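Pinolby Lunch Notes

A collection of packed and at-home lunches, written down by the people who ate them

Hello, and thank you for stopping by! This file explains what is in the collection, how it came together, how to read the columns and what we would gently ask you to keep in mind if you use it for something. It has grown longer than I meant it to, so if you only want the column list, skip ahead to "What each column holds" and come back when you are stuck.

What it is

Pinolby Lunch Notes is a plain table of 2,351 lunches. Every row is one lunch eaten by one person on one day, described in that person's own words and then sorted a little by us. There are no calories in it, no portion weights and no scores for healthiness. We were curious about the ordinary stuff: what people put between two slices of bread when they are in a hurry, how often last night's dinner turns up again at noon, and whether anybody still bothers with soup in July (they do, more than I would have guessed).

The idea came out of a long conversation between Eun-ji Um and me, when we were both trying to find examples of everyday lunches for a community cooking class and kept running into recipes for dinner parties. Recipe collections tell you what people would like to cook. We wanted something closer to what they ate on a rainy workday with half a cucumber and the end of a loaf in the house.

How the notes were gathered

We made a paper notebook with one page per lunch and a small online form that asked the same questions, and we passed both along to friends, neighbors, coworkers and the people who came to the class. Anyone could join for as long as they liked. A few people sent in a single lunch and were never heard from again, and one very faithful writer kept going for months and described every pickle.

Each person was asked to write the note on the same day they ate. The first version of the form let people fill in a whole week at once, and those entries read very differently – lots of "sandwich" and "leftovers" and not much else. We kept them, but they carry the mark "week" in the column called noted so you can leave them out if detail matters to you.

Yu-na Woo typed up the paper notebooks, a job she took on with far more patience than I have. Where the handwriting beat her, the word is replaced by a question mark in square brackets. Please don't read anything into those.

What each column holds

lunch_id: a running number, with no meaning beyond that. Gaps are rows that were withdrawn by the person who wrote them.

writer: a short code for the person. The same code always means the same person, and we do not keep a list linking codes to names anymore.

month: the month only. We dropped the exact day before sharing the file.

place: home, work, school, outdoors, traveling or other. Someone working at home may have chosen either of the first two. We never settled that question, and we left their answer alone.

main: the main part of the lunch as the writer put it, with spelling tidied up and nothing else changed.

main_group: our own sorting of the main part into 12 groups, such as sandwich, soup, rice dish, noodles, salad and leftovers.

sides: everything else on the plate or in the box, separated by semicolons. Fruit goes here even when it was eaten an hour later.

leftover: yes, no or partly. "Partly" is used when yesterday's chicken went into today's wrap, for instance.

minutes: the writer's guess at how long the lunch took to put together. Blank means blank, and a zero means the writer truly put down zero.

noted: day or week, as explained earlier.

remark: free text. My favorite column by a long way.

A few words on the sorting

Seon-mi Yook and I each sorted the first 1,000 rows separately and then sat down with a pot of tea to compare. Most of our disagreements had to do with sandwiches, which I suppose was to be expected. In the end we agreed that anything served on or between bread counts as a sandwich, including toast with a topping, open sandwiches and rolls. Wraps and filled flatbreads have a group of their own. If you would like to draw the line somewhere else, the wording in main is usually clear enough to let you do it.

Leftovers were the other sticking point. A bowl of yesterday's stew is in the leftovers group and has a yes in the leftover column. A sandwich made with yesterday's roast stays in the sandwich group and gets a "partly." This means that counting the leftovers group alone will give you too small a number, so please use the leftover column if that is what you are after.

Things to be careful about

The writers are people we know, or people known to people we know. They like food enough to fill in a form about it, and that alone makes them a bit unusual. Families with small children are thin on the ground, and so are people who work nights. I would not use these notes to say anything about what a whole town or country eats.

People also tidy up their lunches when they know someone will read about them. Several writers told us cheerfully that they had added an apple because of the notebook! We have no way of finding those apples in the table, and I have grown rather fond of knowing they are in there.

Skipped lunches are mostly missing. We did have a box to tick for them, but it sat at the bottom of the page and hardly anyone noticed it. A missing day tells you nothing about whether the person ate.

Finally, some dishes were written down in a language other than English. Elīna Šimkus helped us settle on spellings, and where a dish has no good English name we left it as it was. The file is saved as UTF-8, and if you see odd symbols in the main column your program has probably opened it as something else.

Using and sharing

You are welcome to use the notes for teaching, cooking classes, school projects, writing or plain nosiness. If you publish something, please mention Pinolby Lunch Notes by name and say which version you used. We ask that you don't try to work out who the writers are, even if you think you recognize your aunt's potato salad.

Versions

Version 1 had no sides column, and everything was squeezed into main. Version 2 split the two apart and added minutes. The current version was put up on Friday, May 24, 2019, and fixes 6 rows where the place and month had been swapped, along with a good many typos in remark.

Corrections

If you wrote some of these notes and would like a row changed or taken out, send us the lunch_id and we will do it in the next version, no questions asked. Valter Myklebust looks after the inbox and answers everything sooner or later – later, if it is berry season. Suggestions for new columns are welcome too, although we have already turned down "would you eat it again" twice and will probably go on doing so. 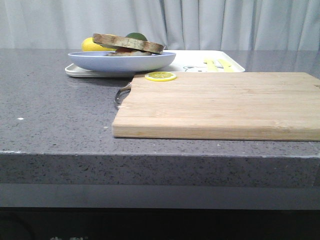

Photo: Pinolby Lunch Notes. Sandwich in a blue bowl, with a lemon.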